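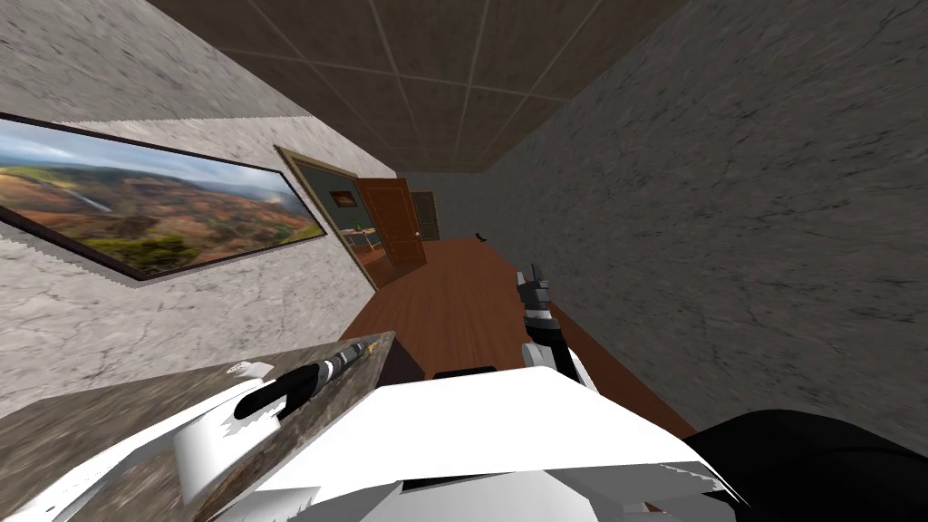 Speech Privacy in a Converted Office Building
Project report, Building Services module
Puspita Latuheru

1. Background

Osgate is a two-storey office block that was divided into small consulting rooms before its present tenants moved in. Staff on the upper floor report that conversations can be followed from the next room and, in some cases, from the corridor. This project measured how much sound passes between adjoining rooms and compared three low-cost ways of reducing it. Structural work was outside the scope, as was any change to the ventilation.

2. Method

Airborne sound reduction was measured between 28 pairs of adjoining rooms. A loudspeaker playing pink noise was placed in the source room, one metre from the corner, and levels were recorded in both rooms in third-octave bands. Each reading was averaged over 30 seconds. Background noise was recorded first, with the heating off and the doors closed. Readings were taken after 6 pm in August, when the building was quiet. Two pairs were repeated on the Friday because a delivery had spoiled the first set.

Reverberation time was estimated from balloon bursts. The results for the smallest rooms should be treated with care at low frequencies, where the sound field is not diffuse.

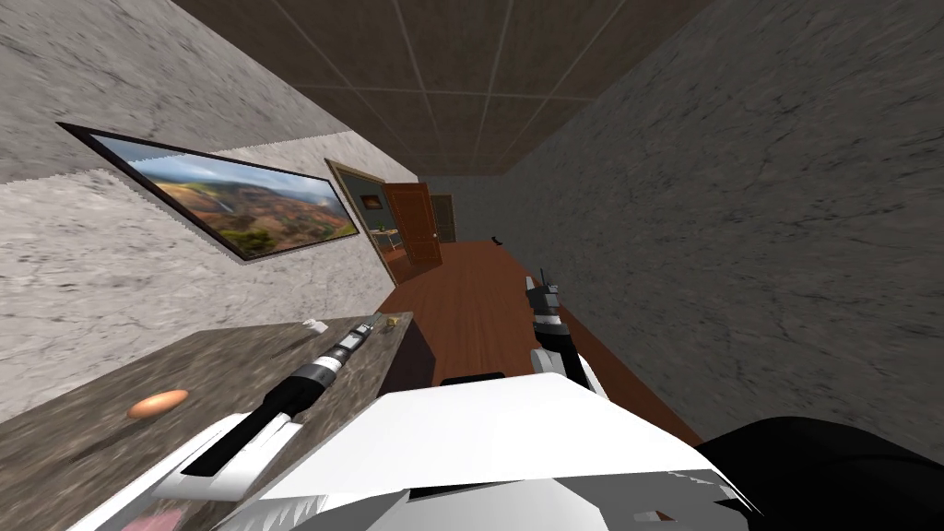 3. Results

Most of the leakage came from flanking paths — chiefly the ceiling void and the gaps under the doors. The partitions themselves performed close to the value expected for single-layer plasterboard on metal studs. Sealing the door gaps with tape raised the reduction between room and corridor in every case tested, but made little difference between neighbouring rooms. Laying mineral wool over the partition heads gave the larger improvement there, mainly above 500 Hz.

A masking noise generator (Zornico, on loan) was also tried. It lowered intelligibility but three of the five listeners found it tiring after an hour.

4. Cost

Drop seals and mineral wool for the upper floor were priced at £3,000, including fitting. Masking was cheaper to buy, but needs power and periodic adjustment.

5. Further work

The door seals should be retested after six months of use. Impact noise was not measured. Room pairs with a shared radiator pipe were left out of the averages and are listed separately in Appendix B.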